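Nulanik Open Day Recordings

Data card and README, August release

Summary

This set holds the recordings made during the Nulanik open day, when visitors could watch a two-armed robot sort and move household items on a table and, if they wanted, take a turn at the controls. Nulanik is a small robotics lab on the upper floor of the Pelletier building. The open day ran from mid-morning until 4 p.m. The set contains 115 episodes. Each one is a single attempt at a single spoken or written instruction, such as "pick up the cap" or "put the bottle next to the tube."

The recordings were made to show people what everyday robot work looks like, mistakes included, and only later turned into a dataset. Please keep that in mind when you compare them with sets that were planned from the start.

What is in the set

Each episode folder holds:
- video from the head camera
- joint positions for both arms and both hands
- the instruction text
- a short result note (done, partly done, not done)
- the operator type (staff or visitor)

Episodes last up to 60 seconds. At that point the recorder stops on its own, even if the task is still going. Anything stopped this way is marked "partly done" or "not done" depending on how far it got. There are no audio files. The microphone was left off for the whole day.

Setup

The robot worked at a table covered with a dark teal-blue cloth. The cloth keeps small items from sliding and gives a plain background. Items came from a shared bin and were swapped between rounds, so the mix on the table changes from one group of episodes to the next. Most are things people have at home: bottles, packages, tubes, a cap.

Both arms were always powered on, including in tasks that need only one. The idle hand was left open to the side, and the operator could bring it in at any time. 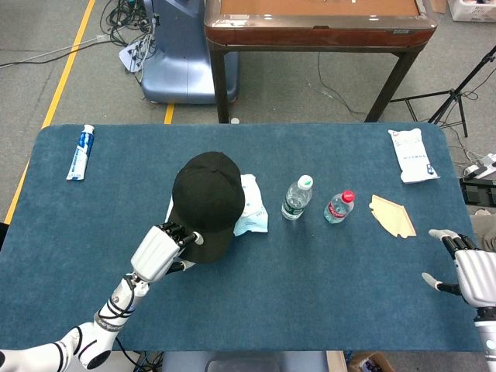

Left hand at the brim of the cap, right hand open at the table edge.

The cap was one of the harder items of the day. It has a stiff brim and a soft crown, and visitors tended to go for the crown first. Staff usually took it by the brim. If you are looking for examples of the same object handled in different ways, filter the instruction text for "cap" and then compare by operator type.

Clear bottles are the other group worth a look. The cloth shows through them, and our object labels are less reliable there than anywhere else in the set. We have left the labels as the tool produced them.

How the day was run

Visitors came in small groups. A staff operator gave a short demonstration, then explained the controls, and anyone who wished could try. Each visitor had two or three turns. The control software was Sevar, version as shipped in the lab at the time, with the speed limit set to 30 percent for visitors. Staff used the normal limit, so their episodes are faster and should not be mixed with visitor episodes when you measure speed.

Instructions were picked by the group from a printed sheet. A few groups made up their own. Those are kept as written, spelling included.

Collection and consent

Visitors who took a turn signed a form that allows the robot data and head camera video to be shared. Episodes in which a face came into view were removed before release. We did not keep names or ages, and the operator type field is the only thing recorded about the person at the controls.

Known problems

- The head camera was bumped during the lunch break. Episodes after that have a slightly different view of the table. The file calibration_b.txt applies to them.
- Hand joint values drop out for short stretches in almost 30 episodes - these are listed in dropouts.txt.
- The area behind the table was in normal use and changes during the day. Do not treat the background as fixed.
- Result notes were written by whoever was at the desk. Two people may have judged the same outcome differently.

Suggested uses

The set is fine for testing playback tools, for teaching, and for small studies of how new operators differ from trained ones. It is too small to train a policy alone. The larger Biltia set, recorded in the same room with the same arms, has 400 episodes by staff only and uses the same folder layout. The loader script reads both.

License and contact

Free for research and teaching use. Please name the Nulanik open day recordings in any report. Send corrections to the data desk at Nulanik, with the episode number in the subject line.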